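**Ernum Shade Notes** – a small text collection of customer comments on cosmetics, mostly lipstick, blush and powder.

Maintained by Iason Gkikas and Jennylyn Dizon. Last changes in September.

## What is inside

The collection has 1,000 comments that customers of the Sasiddale shop wrote after buying a product. Each comment is one row in `comments.csv`. The comments are in English, but many writers are not native speakers, and we did not correct their spelling or grammar.

| Column | Content |
|---|---|
| `id` | row number, starts from 1 |
| `category` | lipstick, blush, powder, remover or other |
| `shade_text` | shade name as the customer wrote it |
| `comment` | full text |
| `finish` | matte, satin, sheer, shiny or unknown |
| `wear` | short, medium, long or unknown |

The `shade_text` column is messy. One customer writes "Dusty Plum", the next one writes "dusty plumb" or only "the plum one". If you need clean names, use the table `shade_map.csv`, which was made by hand by Junaid Bajwa. It covers 103 spellings. The rest is left empty.

## How the labels were made

Shanthi Amarasinghe and Manolis Andreadis read every comment and filled in `finish` and `wear` separately. When they did not agree, Jennylyn made the final decision. The first 50 rows were used for practice, and the labels there are less reliable. They are marked in `practice_rows.txt`, so please leave them out when you measure something.

Some rules that we followed:

- "Creamy" alone does not mean satin. Many people use this word for how the lipstick feels when they apply it.
- "Lasted through lunch" is medium. "Lasted all day" is long, also when the customer says she touched it up once.
- If the comment talks about two products, we label only the one that was bought.
- Sarcasm is labeled by its meaning. There are few such rows, but they took us the most time to discuss.

## Remover comments

Rows with the category `remover` are different from the others. Customers write there mostly about cleansing balm, cotton pads and what happened to their towels. For these rows `finish` is always unknown, and `wear` is filled only if the customer names the makeup she was taking off.

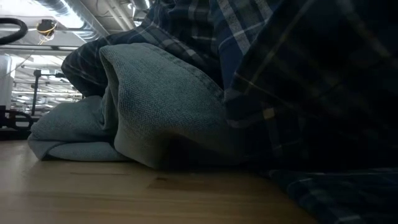
*Folded towel and blue plaid flannel on a wooden table.*

## Known problems

- Comments on the Wutier lipsticks are too many compared with other brands. A discount was running when most of the texts were collected.
- Skin tone is mentioned rarely, and always in the customer's own words. Please do not use these texts to recommend a shade to a person.
- Row order follows the shop export and is not random – shuffle before you split.
- Names and order numbers were removed by a script and then checked by eye. If you still find one, write to Iason with the row number.

## Use

Free for study and teaching. For use in a shop or an app, ask Koutsoukos first, as they keep the rights to the original comments.

## To do

- [ ] second pass on `wear` for blush
- [ ] add the missing spellings to `shade_map.csv`
- [x] remove double rows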